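Step 3: Handing in your dissertation online

I've done this twice now on the Merska portal (once for me, once sitting next to my friend Italo Greco while he panicked), so these steps are as I remember them.

1. Log in with your student number and open the Satden module page. Mine took ages to load on a Tuesday morning, so leave yourself time!
2. Click "Final work", then "Add file". It has to be a PDF, no bigger than 26 MB.
3. Type your title exactly as it is on your cover page — capitals and all.
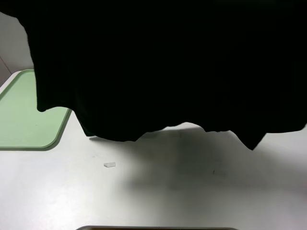 4. Tick the box to say it's all your own work, then press "Submit" once. Only once! I pressed it 3 times and got three receipts.
5. Save the receipt number somewhere safe. Mine ended in 357.

Note: you can swap the file for a newer one up until noon on deadline day.

Careful: the page logs you out after 13 minutes if you wander off to make tea, and you'll have to start again from step 1.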